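Print
E-mail

3.2 Collecting the demonstrations

All demonstrations were given with hand-held grippers. We had used remote control in the Letau study, but operators needed 2 minutes or more for a task that takes seconds by hand, and most of the failed runs came from delay in the arm. We recorded 184 demonstrations and kept those in which the marker on the gripper could be tracked from start to finish — 100 in the bathroom set and the remainder in the Virnel kitchen. Figure 4 was taken from one of the grippers in the bathroom set.

Demonstrators wore head-mounted cameras. We held back 80 demonstrations for testing and did not use them to tune the policy.

Figure 4. Hand-held gripper and head-mounted camera in use near the coat rack and vanity.

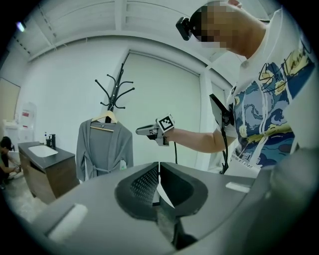
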